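Pinça manual regista fecho com os dedos ainda abertos — alguém já apanhou isto?

Perguntado em 12/12/2025 · Vista 2758 vezes · 3 respostas
Etiquetas: pinça, demonstrações, encoder, segurança

Boa tarde a todos. Trabalho num projeto pequeno de embalagem em que gravamos demonstrações à mão, com uma pinça de gatilho, para depois o braço (um Jermont, já com uns anos) repetir a tarefa. A tarefa é de uma simplicidade quase ofensiva: pegar em embalagens de comida e metê-las numa caixa de cartão. O meu sobrinho faz isto ao sábado no supermercado e nunca precisou de calibração.

O problema: em 18 episódios da última série, o ficheiro diz que a pinça fechou quando os dedos ainda estavam abertos, um de cada lado do pacote. O braço, que é um aluno obediente, aprendeu a lição: desce, não aperta nada, sobe com grande dignidade e vai largar o vazio dentro da caixa. Ontem fez pior. Desceu, "fechou" no ar e depois fechou mesmo, já em movimento lateral, e por pouco não apanhava os dedos da colega que estava a endireitar a caixa.
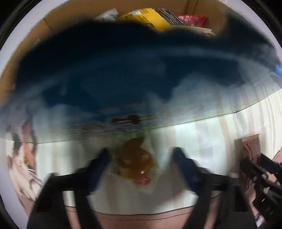
Já verifiquei o cabo do encoder, já atualizei o firmware do controlador (é um Surkier) e já refiz o zero duas vezes. O zero aguenta uns minutos e depois vai passear. Reparei também que o erro aparece mais nos episódios em que o operador mexe a pinça depressa, mas pode ser superstição minha. Nos sacos de plástico transparente é uma desgraça; nas embalagens mais rijas, nem tanto.

Alguém sabe se isto é mecânico ou se devo desconfiar da sincronização? E, já agora, posso aproveitar os episódios ou vai tudo para o lixo?

Resposta 1 — 3 votos

Reinicia tudo. Comigo resultou.

Resposta 2 — 41 votos — aceite por quem perguntou

Parecem-me dois problemas que resolveram aparecer no mesmo dia.

Primeiro, o zero que foge. Tira a tampa do punho e vê o parafuso sem cabeça que prende o íman do encoder ao eixo do gatilho. Nas nossas pinças folgava ao fim de umas semanas e o íman rodava um bocadinho a cada aperto. Refazer o zero disfarça a folga até ao aperto seguinte, ou pouco mais. Limpa a rosca, põe fixador médio, deixa curar de um dia para o outro e só depois calibra: dedos totalmente abertos, dedos totalmente fechados, oito ciclos seguidos. Se os valores não baterem uns com os outros, ainda tens folga noutro sítio. Nós perdemos o mês de agosto inteiro com isto, portanto podes aproveitar o nosso sofrimento.

Segundo, o atraso. Se o vídeo e o encoder são gravados com relógios diferentes, nos movimentos lentos ninguém dá por nada e nos rápidos vê-se logo. Não é superstição. Abre e fecha a pinça depressa em frente à câmara e compara o instante em que os dedos se tocam no vídeo com o instante em que o sinal chega ao mínimo. Se a diferença for constante, corriges no processamento. Se andar a dançar, o problema está na captura e convém resolver isso antes de gravar mais.

Quanto aos sacos: o plástico cede, os dedos param numa abertura diferente de cada vez, e um limiar fixo de "fechado" não serve. Grava a abertura contínua e deixa o limiar em paz.

Quanto aos episódios: os que têm só atraso constante salvam-se. Os do íman solto, eu deitava fora. Dói menos do que ensinar o braço a empacotar ar.

Agora a parte em que deixo de ter graça: um braço que fecha quando não devia, com uma pessoa ao lado, tem de ficar parado até perceberes porquê. Mãos dentro da zona, só com a paragem de emergência acionada. A caixa torta pode esperar.

Resposta 3 — 6 votos

Concordo com a anterior, mas acrescento que o suporte do íman da nossa (uma Bodholm) vinha rachado de origem, e aí não há fixador que valha. Vê com uma lanterna. Imprimimos outro mais grosso e passou.

Comentário de quem perguntou: era o parafuso. Estava tão solto que saiu com a unha. Falta medir o atraso; o braço está desligado e a colega agradece.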